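Flanora Building, Roof Membrane Replacement
Progress report to the Betancur Fund
2021-06-14

Work completed this period

Tear-off on the north and center sections is finished. The old built-up roof came off in two layers, as the core samples had indicated, and the concrete deck under it is sound except along the west parapet. Total area stripped to date is 1,520 square meters. Zultumus, the roofing contractor, has primed the deck and installed the vapor barrier on both sections.

Tapered insulation is down on the north section only. Slope to the drains was checked with a level before the cover board went on. Two low spots near drain 3 were shimmed and rechecked.

Flashing and edge metal

The contractor asked to reuse the existing counterflashing on the west parapet. We did not agree to this. The reglet is open in several places and the sealant has failed along most of its length.
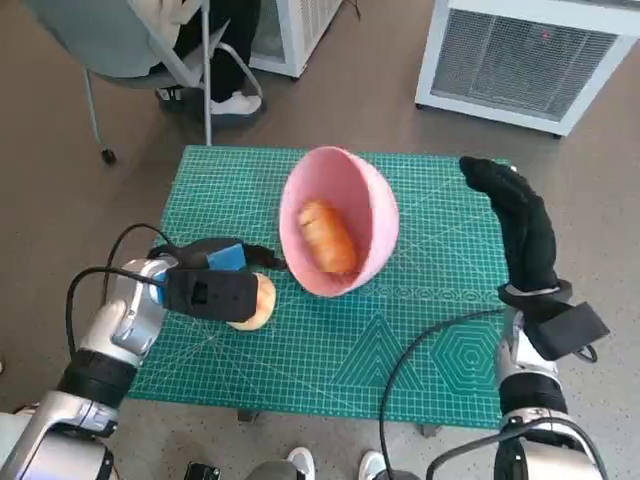
Eilif Rønning replied that the west counterflashing could stay if the reglet were cut deeper and resealed, and that new metal would add 14 days for fabrication. We reviewed the point with the membrane supplier, Pliltix, whose detail drawing calls for new metal at any parapet where the membrane height changes. New counterflashing has been ordered – 317 linear feet in total, including the stair tower.

Budget

Deck repair at the west parapet was not in the base bid. It is being charged to the contingency, and 35 percent of the contingency is now committed. No other change orders are open.

Next period

Remaining work in June is the south section tear-off, then membrane on the north section once the drain bowls are set. Seams will be probed along their full length and test cuts taken at the start of each shift. The west parapet stays under temporary cover until the metal arrives.

One item needs a decision from the Fund: whether the two abandoned pipe penetrations on the south section are to be capped or removed and the deck patched. The contractor needs the answer before tear-off starts there.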